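Kitchen countertop

By Evanthia Deligiannis
2025-09-08

A kitchen countertop is a flat, raised work surface used for preparing food, holding small appliances and supporting a sink or cooktop. In most homes it rests on base cabinets and is fixed to them with screws, brackets or adhesive. The word "counter" is older and first meant a table on which money was counted. Its use for a kitchen surface is mostly North American. In Britain the usual term is "worktop."

History

Before built-in kitchens became common, most food was prepared on a freestanding table in the middle of the room. Dressers and shelves stood along the walls, and the sink was a separate fixture. The continuous counter spread in the first half of the twentieth century, when cabinets began to be made in standard sizes that could be lined up under a single top.
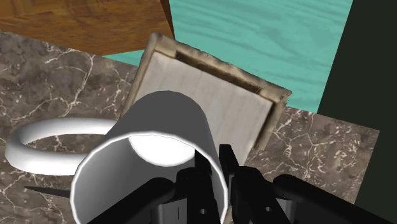

Plastic laminate became the leading low-cost material after the Second World War. It was cheap, came in many colors and could be wiped clean with a damp cloth. Natural stone was at first limited to expensive houses, but faster cutting machines and wider shipping brought the price down toward the end of the century.

Materials

Granite is hard and resists heat, though most types need to be sealed from time to time. Marble is softer and is marked by acids such as lemon juice and vinegar. Bakers have long liked it for rolling pastry - it stays cool to the touch. Engineered quartz is made from crushed stone bound with resin. It doesn't need sealing but can be scorched by a hot pan.

Wood tops are usually glued up from narrow strips of maple, beech or oak. They are treated with oil and can be sanded when scratched. Stainless steel is standard in restaurant kitchens and less common in homes. Concrete tops may be cast in place or in a workshop, and they often develop fine cracks with age.

Dimensions

Standard height in the United States is 36 inches, including the top. The usual depth is 25 inches, which leaves a small overhang past the cabinet doors. Stone slabs are commonly sold 2 or 3 centimeters thick. 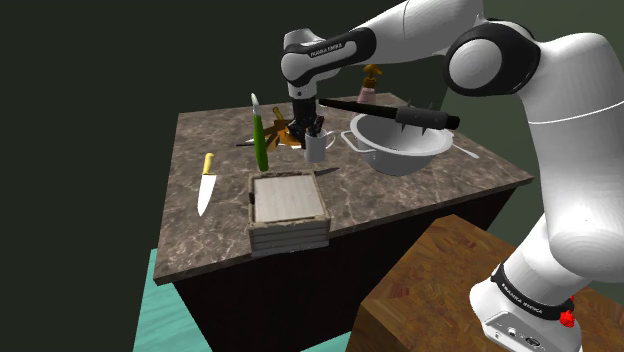 Lower counters are sometimes fitted for seated work or for kneading dough. The designer Sandro Greco used two heights in his Echeverría apartments, with the baking section set lower than the rest. Later owners raised many of the low sections to make room for dishwashers.

Edges and joints

The front edge may be square, rounded or beveled. A square edge is the simplest to cut but chips more easily in stone. Long runs are made in sections, and the seams are filled with colored epoxy or, in laminate, drawn tight with bolts from below.

Care

Mild soap and water are suitable for nearly all surfaces. Abrasive powders dull laminate and polished stone. Oil stains in stone can often be drawn out with a paste of baking soda and water left on overnight under plastic wrap.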